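# Labeling and counting stock bins in a small storeroom

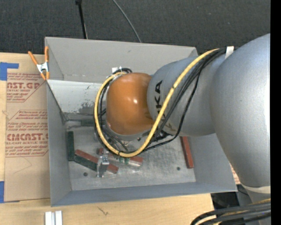
*An open gray bin under a robot arm, from above.*

These steps are for a storeroom with up to 100 bins and one person in charge of it. You need a label printer or a marker, a roll of clear tape, and a spreadsheet.

## 1. Give every bin a number

Start at the door and work clockwise. Use a letter for the shelf unit and a two-digit number for the bin, such as B07. Don't put the name of the part in the bin number. Parts move, and the number should stay with the spot on the shelf.

Write the same number on the shelf edge and on the short side of the bin. Labels on the rim get scraped off when bins are pulled out. At Wodent we printed ours 70 mm wide, and they can be read from the far end of the aisle.

## 2. Empty one bin at a time

Take the bin to a table and tip it out. Sort what's in it and set aside anything that belongs somewhere else. Wipe the bottom of the bin before refilling it, and let it dry if you used a spray.

Finish the bin and enter it in the spreadsheet before you start on the next one.

## 3. Fill in the sheet

Use these columns:

- Bin number
- Part name
- Supplier
- Count
- Reorder point
- Date counted

For small screws and washers, weigh ten pieces, divide by ten, and use that to work out the rest. Weigh the empty bin first and write its weight on the underside.

## 4. Set the reorder point

Look at how much you used last month and how long the supplier takes to deliver. If you use 3 boxes a week and delivery takes two weeks, reorder when you have nine left. That leaves 3 boxes spare.

Lonivel ships slower in March, so we raise the reorder point for their fittings at the end of February and put it back in April.

## 5. Recount

Count one shelf unit a week. If the number is off, correct the sheet and add a note in the last column. Don't overwrite old notes.

A blank copy of the sheet is kept in the Osau folder. Send corrections to Bülent Güler.

Last updated 14 July 2021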